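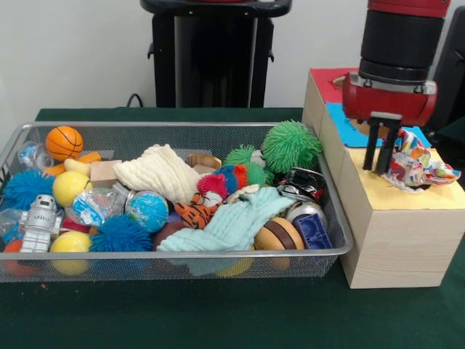 Photograph: Senik

By Tramo features desk
February

A mixed toy basket is a sorting problem. Spiky rubber balls, foam balls and plush share one container with cloths and crumpled packaging, and each needs a different kind of storage. 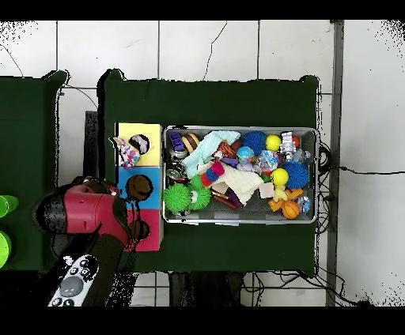
Start with textiles. Cloths drape over smaller items and hide them, so they come out first and are folded separately. Plush goes next, into a lidded box.
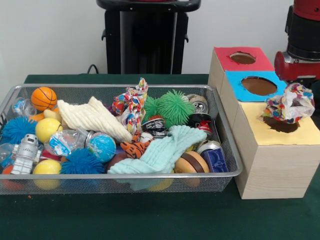
Crushed cans and plastic bottles go to recycling. Foam should be kept away from sharp metal edges, which tear it. Wire mesh suits balls, as air reaches all sides; small figures do better in a solid tray.
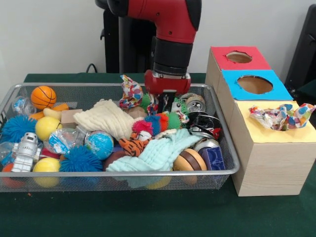
The Torvik method allows 20 minutes per basket, with 2 passes: soft items, then hard. Casell's storage guide lists 119 household toy types and gives a bin depth for each.

Contact: Tramo Magazine | © Tramo | Back to top

We use cookies to improve this site. Accept | Settings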